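かごひとつから始める片付け教室、金曜の夜も満席に　Lelwoodの共同工房

Lelwoodの共同工房で7月に始まった「かごひとつの片付け教室」が、予想をはるかに超える人気になっている。初回の申し込みは受付開始から2日で定員に達し、急きょ追加した金曜夜の回もあっという間に埋まった。これまでの参加者は延べ648人。小さな町の、しかも平日開催が中心の教室としては驚くほどの数字で、取材に行った記者もすっかり夢中になって帰ってきた。

内容はいたってシンプルだ。参加者は家から「なんとなく出しっぱなしになっているもの」を持ち寄り、机の上に並べ、編みかごをひとつ選んで、そこに入れるものと入れないものを分けていく。収納用品を買い足す話は出てこないし、捨てなさいとも言われない。かごに入れて、眺めて、また出す。それだけなのに、一時間半がびっくりするほど早く過ぎる。

教室で使うかごは、近くの編み組品店Latierが用意したもの。丸いもの、四角いもの、深いもの、浅いものと形はさまざまで、手に取って選べるのがまず楽しい！なかでも人気なのが、角を丸めた三角形の浅いかごだ。三角なんて使いにくそうだと思っていたのだが、棚の隅や机の角にすっと収まるし、細いほうを奥に向けて置くと手前が広くなって、中のものがとても取りやすい。縁が編み込みになっているものは指がかかりやすく、引き出すときの感触もいい。

最初に取り組むのは、小さなものをひとつだけ入れる練習。欲張って詰め込まず、かごの余白に慣れるところから始める。隣に置いたものを入れるかどうかは、少し時間をおいて決めればいい。 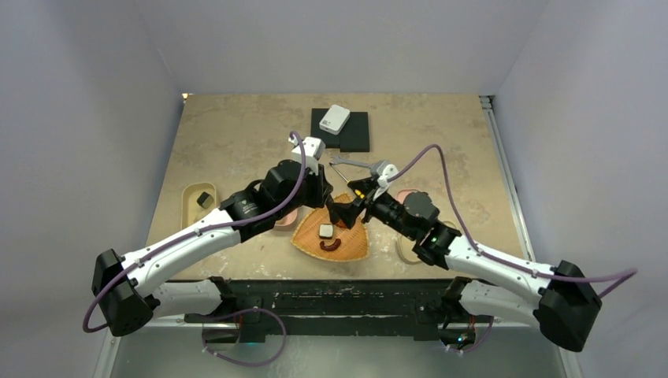
うちでは玄関に置いて鍵だけ入れるつもりだったのに、三日で郵便物と輪ゴムと飴に占領されました、という感想が工房の連絡帳に寄せられていた。ただし続きがあって、週に一度、夕食の前に中身を全部出すことにしたら、それが意外に楽しい習慣になったそうだ。子どもが先に出したがるので順番を決めているとも書いてあり、読んでいるこちらまでうれしくなった。

この「全部出す」という動作は、教室でも大切にされている。進行役によると、かごは入れるための道具であると同時に、まとめて持ち運ぶための道具でもある。机を拭きたいときにはかごごとどかせばいいし、来客のときは隣の部屋へ移せばいい。言われてみれば当たり前なのだが、実際にやってみると、机の広さがぱっと戻ってくる瞬間がたまらなく気持ちいい。記者も帰宅してすぐ、食卓の端にたまっていたペンや領収書で試してみた（領収書は思っていた以上にあった）。

後半は、分ける基準の話になる。大きさや種類でそろえる人もいれば、使う時間帯で分ける人もいる。朝に使うもの、寝る前に使うもの、と考えていくと、ばらばらに見えた品が同じかごに収まっていくのがおもしろい。決まった正解はないので、隣の机をのぞいて「その分け方、いいですね」とまねをするのも大歓迎だという。取材した回でも、途中から席を立って見て回る人が増え、工房はかなりにぎやかだった。

参加費は材料の貸し出し込みで2000円。使ったかごが気に入れば、そのまま注文することもできる。編み上がりまでは少し待つことになるが、待っている間に家の中で置き場所を考えるのもいい時間だ。

秋からは隣町のHullmontでも同じ教室が開かれる。会場は駅前の集会室で、座席は71。Lelwoodの工房よりだいぶ広くなるため、親子で同じ机を使える回も設ける予定だという。台所の引き出しだけを扱う回、裁縫道具だけを扱う回など、テーマを絞った講座の準備も進んでいる。裁縫道具の回では、糸巻きや端切れのように転がったり広がったりするものを、浅いかごにどう収めるかを試すそうで、今からとても待ち遠しい。

申し込みは工房の窓口で受け付けている。受付は午前10時から。持ち物は、出しっぱなしの小物をいくつかと、持ち帰り用の袋。かごを持っている人は、自宅のものを使っての参加もできる。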